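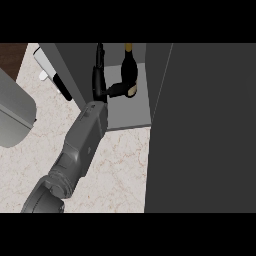
Nest boxes and feeders: your questions

How many hens can share one nest box?
I go with four or five. They'll all want the same one anyway, so don't be surprised by a line at 7 a.m.!

Do you sell the Lotley roll-away box in singles?
Yes, singles and banks of six. I keep the singles at the Prulthorpe store, so give me a day or two if you're picking up from Hodska.

My pullets are sleeping in the boxes. Help?
Been there. Check that your perches are higher than the boxes (mine weren't, the first year) and close the boxes off at dusk for a week or so. Open them again before you go to bed, or you'll get eggs on the floor.

What size feed bin do I need for 300 layers?
The 2000 lb bin suits most people. The 4000 lb one only makes sense if your mill gives you a decent break on bulk, and I don't like feed sitting around in damp weather.

Can I get spare liners?
Sure, they come in packs of 42. The old Antoniuk boxes take the same liner, but you'll need to trim the back edge - kitchen scissors are fine.

When do you ship?
Every weekday except in November, when I'm out on farm visits a lot. Email and ask for Angus Tuhiwai, that's me.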